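Matte table top marks every crumb, leave it or oil it?

Plirnwood Home Forum > Kitchen > Tables and counters

tansy_row
Got a matte gray-brown table last July and I'm starting to regret the color. Crumbs show up on it from across the room. Cutting board is the light one I use every day. 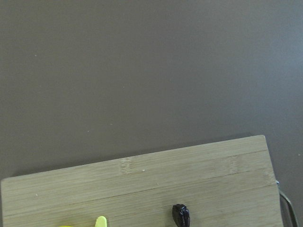

Table top with the cutting board, a few specks still on it

Would an oil or wax make it any easier to wipe? The seller had no opinion.

delf42
What is the top made of? If it's a laminate, oil will sit there and smear. If it's real wood with a matte finish, it's already sealed and you don't need anything.

tansy_row
No idea. It was sold as "Privia, matte" and the paperwork says nothing else.

oatbin
I put paste wax on mine and liked it. Two thin coats, 15 minutes between them, buff with an old T-shirt. Crumbs slide off now.

delf42
I wouldn't do that on a top you can't identify. Wax on a matte finish goes shiny in patches and you'll see it every time the light hits it from the side.

oatbin
Mine didn't. Depends on the wax — I used the Zolach one in the flat can.

kettle_side
Both of you are overthinking it. Damp microfiber cloth, then a dry one. I'd oil the board instead, it looks a bit pale to me.

tansy_row
Board gets mineral oil when I remember. Is that too pale? I thought they came that way.

kettle_side
Could just be the light. Drip some water on it. If it soaks in, oil it.

delf42
Agree on the board. For the table, try any product on the underside first and leave it overnight.

tansy_row
OK, I'll try the two cloths for now and test the wax underneath. Will post back.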